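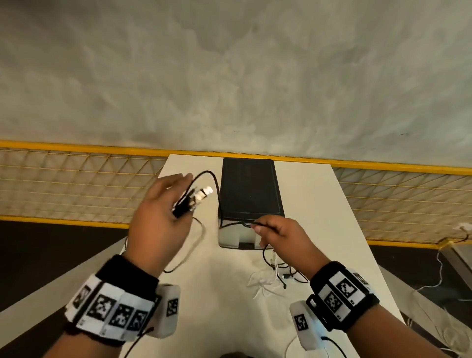
Questions I Get About Our Worship Nights

I lead the music at the Hinimau worship nights, and my inbox fills up with the same handful of questions every time we announce a new one. I finally sat down and answered them all in one place. If yours isn't here, write to me anyway (I do read everything, just slowly in April when we're getting ready for the big one).

So what is a worship night?

It's an evening of singing and prayer with a short reading somewhere in the middle. We sing for a good long stretch, we stop, somebody reads, we pray, and we sing again. There's no sermon. I love a good sermon, but you can get one at your own church, and this is the evening where we let the songs do the work.

Do I have to belong to your church?

Nope! There isn't really a "your church" here. The band comes from 4 congregations, and we have Baptists standing next to Catholics standing next to people who haven't been inside a church since their cousin's wedding. Come as you are and sit where you like.

Where do you meet?

Most months we're in Mansilla Hall, the long brick building behind the bus station. The spring gathering is at the Simutska chapel, up the hill, and I'll put that in capitals in the email because every year a few people drive to the wrong place. MANSILLA for regular nights, SIMUTSKA for spring.

What time should I show up?

Doors open at 6:30 and we start singing at 7. If you want a seat near the front, come when the doors open. If you like the back row, you can wander in at 7:15 and I promise not to stare.

How many people fit?

Mansilla Hall holds 200. We haven't turned anyone away yet, though we came close last Christmas, and I spent the whole first song watching the door instead of my chord chart. Simutska is much smaller. It seats 77, so for the spring night we do ask you to reserve.

Does it cost anything?

Regular nights are free. The spring night is 5 dollars, which goes toward heating the chapel, and if that's a problem just tell whoever's at the door and walk on in. We pass a basket at both. Please don't feel you have to put something in it.

Who plays?

I sing and play piano. Hugo Marty plays guitar and writes a lot of our newer songs, including "Bomer Road," the one people keep humming in the parking lot. We've got bass, drums, a cello when we're lucky, and a little choir that gets bigger or smaller depending on who has the flu. We also bring in a guest singer now and then – if one's coming, I'll say so in the email.

Can I get the chords to "Bomer Road"?

Yes, yes, yes. This is the question I get most! Write to me and I'll send you the sheet. We play it in G, but Hugo sings it in E when he's feeling brave, so I have both. You're welcome to use it on Sunday mornings. We'd just like his name on the slide.

Is it loud?

Louder than a hymn sing, quieter than a rock show. The back left corner is the gentlest spot in Mansilla Hall, and there's a basket of foam earplugs on the welcome table. The last half hour is usually just piano and voices.

Can I bring my kids?

Please do. They can dance, they can color on the floor, they can fall asleep under a coat. There's a side room with toys if somebody needs a break, but it isn't staffed, so a grown-up has to go with them. Nobody minds a baby crying during the prayers. I had three under five at one point and I remember what it meant to be left in peace about it.

What if I don't know the songs?

The words go up on the screen, and we try to keep the choruses simple enough that you'll have them by the second time around. We do at least one old hymn each night too. Last month it was "Be Thou My Vision," and I had to stop singing for a verse and just listen to the room.

Can someone pray with me?

Yes. There are people along the right-hand wall after the last song, and they'll stay as long as you need. You don't have to explain anything if you don't want to. It stays between you and them.

Can I join the band or the choir?

For the choir, come to the warm-up at 5:30 on any regular night and stand next to someone who sings your part. No audition. For the band, send me a note about what you play and how long you've been at it. We're full up on guitars (sorry!) but I would dearly love a second drummer.

Do you record the nights?

We've recorded a few songs but never a whole evening, and I'd like to keep it that way. People pray out loud at these things. Feel free to film a chorus on your phone, just put it away when we get to the prayers.

Can you bring a night to our church?

Maybe! We do a couple of those a year. Tell me where you are, how big your room is and whether you have a piano that's been tuned in living memory. I'll talk to the others and get back to you.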